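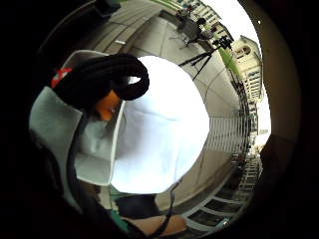 Outdoor capture on the plaza: white fabric and grey-green cloth through the wide-angle lens of the hand-held gripper.

1/ The software group at Norklow is publishing notes on its recent outdoor sessions in Midport. The subject of this thread is the processing that takes place between a raw recording and a demonstration that a policy can be trained on. Hardware will be covered separately.

2/ Each hand-held recording is passed first to Furkeo, our pose estimation package. Furkeo takes the wide-angle video together with the inertial data and returns the path of the tool in six degrees of freedom. All later stages depend on that path being correct.

3/ Indoors, Furkeo has a ceiling, shelves and table edges to work with, most of them within a few metres. On an open plaza the nearest fixed structure may be a flight of steps or a railing, and the next is the front of a building. Distant points say a good deal about rotation and very little about translation.

4/ The first change was therefore to the way points are chosen. The tracker formerly kept the strongest corners wherever they fell. It now divides the circular view into sectors and sets a limit for each, so that rows of windows on a façade cannot use up the whole allowance.

5/ The second change concerns soft objects. Fabric held close to the lens fills a large part of the view and moves with the hand. Its creases make perfectly good corners, and a tracker that trusts them will report that the tool is standing still while the city moves past it.

6/ Furkeo now builds a mask of the near field before any points are selected. The mask covers the held object, the fingers and any strap or cord, and is refreshed on every fifth video frame. Between refreshes it is carried forward using optical flow.

7/ The set used for this work contains 455 recordings. Under the previous release, 148 of them lost tracking at least once. We have kept those 148 as a fixed regression set, and no change to the tracker is merged until it has been run against all of them.

8/ Exposure was a smaller matter, though it took longer to settle than expected. A white cloth under a bright sky leaves the pavement dark, and the pavement is where the useful joint lines are. Metering is now weighted towards the lower sectors of the view. Users of Furkeo can set the weights in the session file.

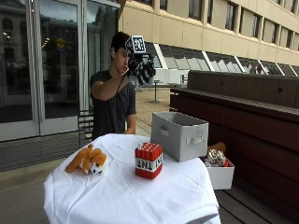
PERCEPTION AND CALIBRATION

9/ Hand motion is recorded through a separate route. The operator wears a sensor glove covered in checkered fiducial patterns, with a square marker board mounted on top. The board gives the pose of the hand as a whole and the glove supplies the articulation.

10/ The two sources are joined in Lozano, our calibration and time alignment tool. Lozano estimates the fixed offset between board and glove, the position of each external camera, and the delay between the glove stream and the video. It writes a single file for each session.

11/ The delay is the term most often underestimated. Earlier versions of Lozano treated it as constant. In longer sessions the clocks drift apart, and an alignment that is correct at the start is visibly wrong by the end. The current version fits a straight line to the drift and raises a warning where a line is not sufficient.

12/ A flat board seen nearly face-on has two plausible poses, and a solver may jump between them. This is most common when the operator lifts the hand in front of the face and tilts the board away from the camera. Lozano now carries both candidates forward and decides between them using the motion before and after.

13/ Objects on the table are registered by a third process. Shape matters a great deal here. The red TNT block is a cube, and four of its sides look much alike to a detector, so its pose is reported with an explicit symmetry class. The orange and white plush cat, a blocky design in the style of a Minecraft ocelot, has no such difficulty but can deform when gripped.

14/ For containers such as the grey fabric bin with the cutout handle, we record the opening as a separate element with its own plane. The planner needs to know where an object may enter, and a bounding box around the whole bin does not tell it that.

15/ A draped table cloth remains a problem. The surface is estimated as a plane, and folds near the edge are at present treated as noise. Placements close to the edge should be checked by hand before they are used for training.

16/ On tooling: session files have moved to a new layout, and the converter accepts both old and new. It has been run on 1,070 archived sessions. Of these, 364 required the glove stream to be resampled, a step the converter performs automatically and records in its log.

17/ Groups that maintain their own readers should note that timestamps are now stored in nanoseconds as integers. The former floating-point field is still present and will be removed in April.

18/ Known faults in the present release of Lozano: the drift warning is not shown when the tool is run without a display; session names containing spaces are refused with an unhelpful message; the preview window reverses left and right on certain external cameras. The last affects the preview only — stored data are correct.

19/ Reports of tracking failure are welcome, particularly from sites with large areas of glass. Please attach the session file and the mask output, and state which release was used. A video alone is seldom enough for us to reproduce the fault.

20/ The next thread will deal with the planner and its treatment of deformable objects.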